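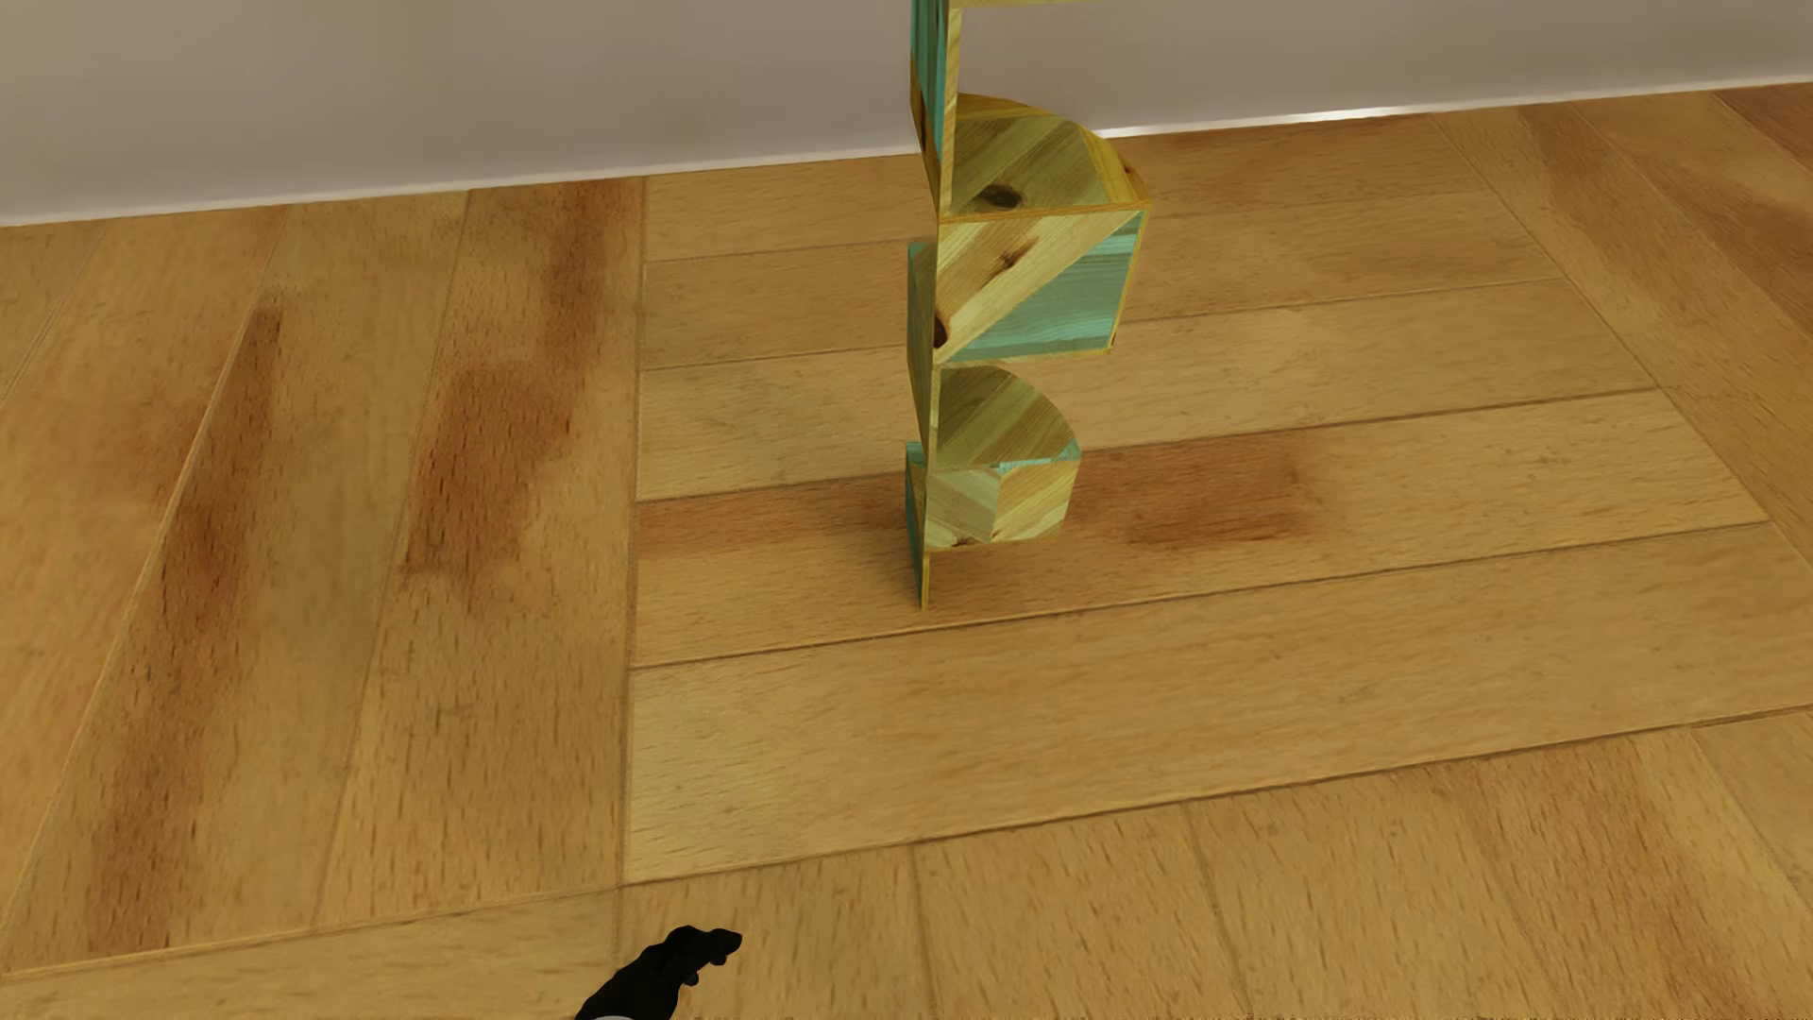
*A simulated run at the tall shelf unit, with the black robot hand over the floorboards.*

Well, we've finally got a number! Edmund Ostrowski and I sat down on Saturday with three quotes and a large pot of tea, and the workshop at Flidonthorpe now has a plan for its first robot hand. Grimshaw came in cheapest, but the spares were extra and it all added up. Bralov want 43 weeks' notice (no thanks). So it's Clomska — two hands, one arm, paid for over two budget years, with the second hand put off until October.

Until then we're sticking with simulation, and I'm glad of it. Moving a shelf costs nothing on a screen, and we've already changed our minds on how much reach we need. Manaia Harawira has done 94 runs so far and wants a longer arm than the one I'd pencilled in. She's probably right, so I've asked Clomska to price both. I've also put in for a proper mounting bench, which I'd forgotten completely the first time round. The revised sheet is pinned up by the kettle if you want a look.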